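Wullia Black Work Apron
Sewn by Favemeo
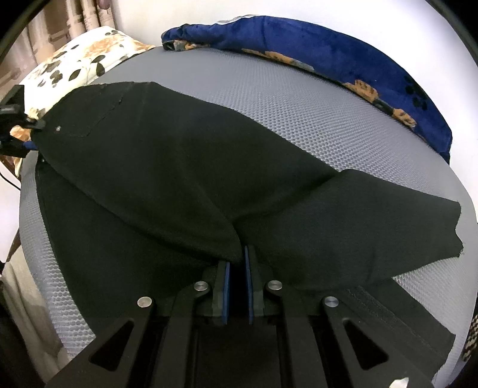

Black fabric, with a stitched seam near the corner.

The Wullia is a plain black work apron for kitchens, potting sheds, print rooms and anywhere else clothes get dirty. It has been in the Favemeo range since April and replaces the older Amo apron, which is no longer made. Spare ties for the Amo are still in stock and can be ordered by phone.

The cloth is a mid-weight cotton twill, dyed before cutting. It is stiff out of the bag and softens after the first few washes. The apron folds down small enough for a coat pocket or a desk drawer, and it can be kept folded or on a hook. If it is kept folded, shake it out before use and the creases will drop after an hour or so of wear. Iron it on the wrong side if you want them gone sooner.

Details

Item number: 679
Color: black only
Sizes: regular and long
Fabric: 100% cotton twill
Pocket: one patch pocket, double-stitched at the corners
Neck strap: adjustable, with a sliding buckle
Ties: long enough to cross at the back and knot in front
Sold: singly, or in packs of 4 or 8

Choosing a size

Regular ends at the knee on most people of average height. Long reaches mid-shin and is meant for dishwashing and floor work. The width is the same in both. If you are ordering for a whole staff and are not sure, order one of each first. Unworn aprons can be exchanged for the other size within the return period, and packs can be split between the two sizes at no charge. Write the split in the order notes.

Washing

Wash dark colors together, inside out, in warm water. The first two washes will release some dye, so keep the apron away from towels and light shirts. Do not use bleach. Tumble dry on low or hang by the neck strap. Expect a little shrinkage in length, mostly in the first wash. The pattern is cut to allow for it.

Black twill picks up lint. A clothes brush works better than a tape roller on this fabric. Flour and plaster dust should be shaken off dry before the apron goes in the machine.

Repairs

Favemeo will restitch a pocket or replace a tie on any Wullia apron, whatever its age. The customer pays postage one way. Wash the apron before sending it. Torn cloth can be patched, but the patch will show, as new twill is darker than washed twill.

Customer notes

"We bought a pack of 8 for the bakery at Ó Gríofa and put them through the wash every night. One pocket needed restitching after the first winter. The cloth has faded to more of a charcoal, which suits us fine. I would like a second pocket higher up for a thermometer."
Sixten Holmgren

Stock and delivery

Stock as of 5 July 2021: 1,976 regular. Long is between batches and can be back-ordered. Back-ordered items ship separately, with no extra delivery charge. Single aprons go by letter post in a paper sleeve. Packs go by parcel service and need a signature.

Related items: Wullia half apron, Wullia sleeve guards, spare neck buckle, clothes brush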